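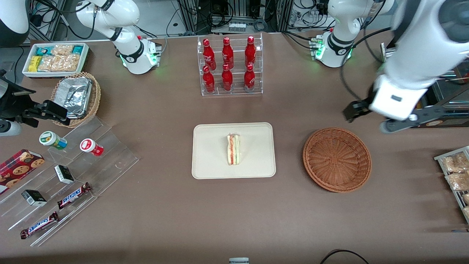
Sandwich on a tray, with an empty basket and a rack of red bottles

Last updated: 23rd February

Wedimen District Hiring Office
Minutes of the Seasonal Recruitment Meeting

Present: the chair, the clerk, the testing officer, the payroll officer, and one representative each from the Pristach and Zonitz branches. The Đoàn branch sent apologies and a written report.

1. Minutes of the last meeting
Approved with one correction. Under item 4, "library aides" should read "library clerks."

2. Applications received
The clerk reported 1,821 applications for the school kitchen assistant and library clerk posts. Most came in online. Paper forms are still being entered at Pristach, and the figure includes them. A number of people applied for both posts on one form, although the notice asks for a separate form for each. It was agreed to accept these and to split them in the system without asking the applicants to apply again.

3. Number of posts
The payroll officer confirmed funding for 32 posts, the same as in the printed notice. The Zonitz representative asked if two more clerk posts could be added for the new reading rooms. The chair said the notice could not be changed once published. The request will go on the list for the next round.

4. Written test
The main hall at Wedimen seats 500, so the test will be held in more than one sitting. Applicants will be placed by application number and may not pick a sitting. The testing officer is to check that the hall clock has been repaired – last year the time had to be called out by hand.

Calculators will not be allowed. The Đoàn report asked for large-print papers to be available at every sitting, and this was agreed.

5. Documents
Applicants must bring a photo ID and the original of their school certificate. Photocopies will be taken at the desk. The Pristach representative said that some older certificates carry a maiden name and that desk staff had turned people away over it. Desk staff are to accept a marriage certificate or a court order along with the original. The clerk will put this in the admission letter.

6. Application fee
There was a long discussion on refunds for people who paid twice. The payroll officer will match payments against application numbers and return the second payment to the same card. Cash payments made at Zonitz need a signed slip. No decision was reached on people who withdraw before the test.

7. Start date
Successful applicants will start in June. Medical forms are due before the first day of work.

8. Other business
The phone line at Đoàn is still cutting out. Clerk to report it again.

Next meeting: to be set once the seating plan is ready.

Related items
Notice of vacancies: kitchen assistants and library clerks
How to correct a mistake on your application
Directions to the Wedimen hall
Minutes of the previous meeting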